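Notes for my bit, Nov 15, 2012
Twenty minutes plus questions. Slow down this time!

Start with the thank-yous, then straight in. Don't do the tire joke.

So I ran the logistics side for Plestell's amateur endurance team this season, and the thing I want to talk about is pit stops for people who can't afford to be good at them. We're a club outfit. We had one car, a Golline coupe with 600 horsepower if you believe the guy who sold it to us (I don't), and we had a crew who all had other jobs on the Monday-morning side of life. No fancy gantry, no wheel guns that cost more than my truck.

Ask the room – who here has done an overnight race? Wait for hands.

Okay, so the Makori round in July. We'd qualified 19th and we were pretty pleased with that. First stop, the fuel side went fine. Driver change, terrible. The belts got caught under the seat insert and the new driver sat there with his arms up like he was being robbed while two of us dug around behind his hips. I've still got the stopwatch sheet. I'm going to put it on the screen and let you all laugh at it.

Pause here, let them read the sheet.

What fixed it was so dull I nearly left it out of the talk. Two bits of elastic, one each side, holding the shoulder belts up and out of the way. Then we practiced, in the shop, engine off, over and over until everyone was sick of me. I think we did 100 changes before the next race. Bring the elastic along and pass it around, people like having something to hold.

Next slide. Food. 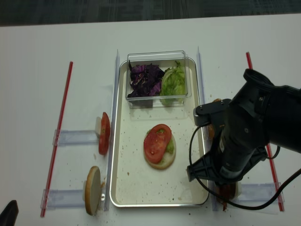
Bun, tomato, greens. Purple cabbage on the side.

I'm serious about the food, by the way. Our first long race we lived on chips and energy drinks, and by four in the morning everybody was snapping at everybody. Now there's a meal plan taped to the inside of the trailer door, and the meal slots go on the same sheet as the driver stints. If you're on the wall for the next stop, you eat an hour before. If you've just come out of the car, you drink water first and then you can have whatever you want.

If somebody asks about cost, we spend less on it than we did on the chips.

Now radios. Keep this short, I always ramble on radios. We used the Fekeck headsets all season and they were fine, but the problem was never the headset, it was us. Too many people talking! We got it down to one voice to the driver, and anybody else who had something to say went through that one voice. The driver said it was like getting a new car. 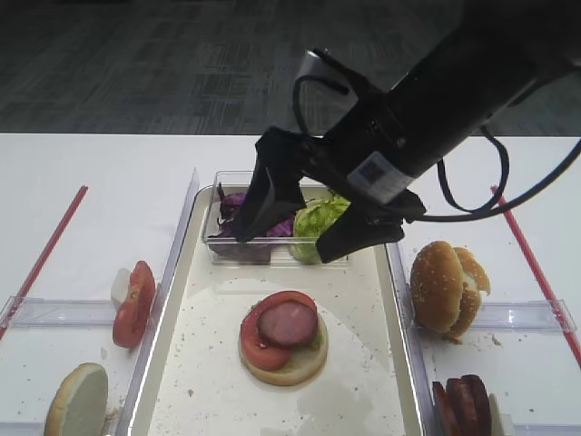 Same goes for the pit board. We kept it even though we had radios, and at Makori it saved us when the battery died with the car out on the far side of the track. Big letters, one message, the same person holding it every time so the driver knows what jacket to look for. Tell the jacket story if there's time – the orange one, the rental place, all of that. Skip it if we're running late.

Then lap charts. I do mine by hand, on paper, with a pencil tied to the clipboard. Yes, there's timing on the screens. I still like paper, it makes me pay attention, and when the screens freeze I know where we are.

Last part is what we'd change for next season:
Start the belt practice before the first race, duh.
Second set of radio batteries, charged, in the trailer, labeled.
A proper rest spot away from the generator. You can't sleep next to that thing.
Move the fire bottle so it isn't behind the fuel rig.

Questions. If it goes quiet, ask somebody in the front row what their worst stop was.

Get the elastic back before they all leave.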